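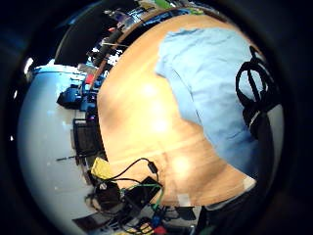 Fig. 3. Blue cloth and black strap on the table, before folding.

Last updated: 2021-03-11
By Fotini Karagiannis

Folding on a wooden table

1. Lift the strap off the cloth and set it aside. Folding round it never works, whatever the Brileo leaflet claims.
2. Spread the cloth and smooth it outwards by hand.
3. Fold in half, then in half again.
4. Coil the strap separately — one loose loop will do.

Note: "crease-free in 2 folds" is optimistic. I still get creases.

Caution: keep hot irons off bare wood.

This site uses cookies. Accept / Manage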